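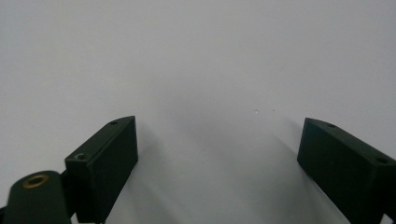
Up at half five because the bins hadn't gone out. Rain stopped before six. Tea, toast, the last of the plum jam, and then I sat down with the allotment notebook and tried to make sense of what I wrote in May.

The short version is that the broad beans did well and the peas did not. I sowed the peas in two rows along the Thambiah side, where the old fence used to be, and something had the lot within a week. Mice, I think. Chathurika thinks pigeons. She has had plot 28 for longer than I've had mine and is usually right about birds, so next year they go under netting from the first day.

Walked down at nine. The path by the water tank is a bog again. I put two barrowloads of woodchip on it and could have used ten. The association's bank account is said to have 1000 pounds in it for paths and I'd like to see some of that turned into gravel before winter.

Lifted the first of the potatoes. I had 5 plants of the early kind and got a decent bucket from them, with slug holes in a few. The ground underneath was drier than I expected after all that rain — it must run straight off the top where I haven't hoed. Hoed it. Left the other row for another fortnight.

Chathurika Samarakoon came over at eleven with a bag of runner beans, and I gave her potatoes for them. We talked about the Vultska tomatoes, which neither of us will grow again. Plenty of leaf, hardly any fruit, and the fruit splits. She wants to try a bush sort called Numby that her cousin grows in pots. I said I'd go halves on a packet.

Home by one. Noodles for dinner, with the beans sliced thin and fried with ginger and too much garlic.
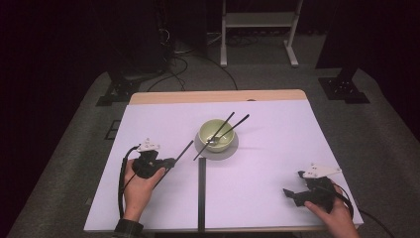 The yellow-green bowl, with a chopstick across it.

Afternoon mostly lost to paperwork. The renewal form for the plot wants the same address written in three places and a signature in a box the size of a stamp. Also rang Wandeo about the water butt. The tap they sent has the wrong thread and they will send another, 5 working days. The woman on the phone was pleasant and had clearly had the same call before. Until it comes I'm dipping the can in from the top, and I lose half of it down my trousers.

Slept in the chair for a bit. Woke with a stiff neck.

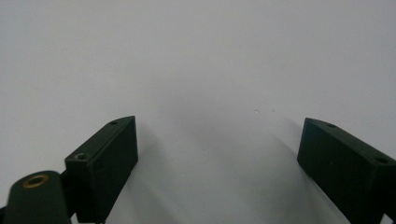 Shed door next. It has been hanging badly since spring and scrapes the slab every time it's opened, so I went back down after tea with the drill and a tin of screws. The top hinge had pulled right out of the soft wood. I moved it down the width of my hand and made new holes, a small one near the tip and a slightly larger one lower down, the same way the screw holes go on the left-hand dark green block. Two different screws, then, and I only had one of the larger. It will do for now. The door shuts if you lift it — the bottom still catches when you don't.

Watered the leeks while I was there. They look thin. I may have planted them too close, and I've written that in the notebook under May so I read it at the right time.

Left over for tomorrow: post the form, buy screws, wash the jam jars, ask Chathurika if she still has that roll of netting. Bed at ten.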